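# Wrist-view-only grasp selection: discussion of the Clemham results

**Posted by: notness_admin** – 23/01/2022

Members are invited to comment on the results circulated by the Clemham group in December. The central claim is that a policy trained on wrist camera views alone selects a usable grasp on thin-walled, perforated objects as often as a policy that also receives an overhead view. The evaluation covered 115 trials over 11 objects. Please keep remarks to the method and the reported figures.

**Rodel Espiritu**

Thank you for opening the thread. As one of the authors, I would like to set out the procedure. Each object was placed by hand on a table covered with varied material, including printed pages, plain card and cloth. The arm approached from a fixed height, and the policy was queried once for a grasp point and a finger angle. No second query was allowed. A trial was scored as a success if the object was lifted and held for 30 seconds.

The two policies shared the same training set and differed only in the camera input. We did not tune either of them after the first evaluation.

**Alun Powell**

I have read the report with interest and I have two reservations.

First, 115 trials divided over 11 objects leaves few attempts for each one. A difference of moderate size between the two policies could pass unnoticed. The report should say that no difference was found, which is a weaker statement than saying that the policies are equal.

Second, objects with openings are a special case. Depth estimates tend to fall through the holes and land on whatever is underneath. An overhead camera suffers from this as well, so the comparison may show only that both views fail in the same manner.

**ngo_lab_tk**

We attempted a partial replication with the Ngô gripper and six of the objects. Our success rate was lower than the published one, although our fingers are wider. I would not read too much into it.

**Rodel Espiritu**

Mr. Powell's first point is accepted, and the wording will be changed in the next version. On the second point I do not agree. If both views failed in the same manner, the failures would fall on the same trials, and they did not. The overhead policy lost most often on low trays. The wrist policy lost most often where print was visible through the openings and the rim was out of focus at close range.
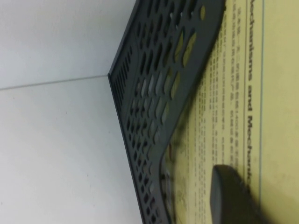 zindia_reader: Would the result hold if the printed backgrounds were removed from training and kept only for testing? Our own group found that a policy can learn to treat lines of text as harmless texture, and then does poorly on the first striped cloth it meets. A held-out background test would settle the matter for me.

**Alun Powell**

I support that request. I would also ask for the failures to be listed trial by trial – a summary table does not allow readers to check whether the two sets overlap.

**Rodel Espiritu**

The trial list can be released once the file names have been put in order. The held-out background test was not part of the original plan, and arm time is limited at present. I will raise it with the group and report back in this thread.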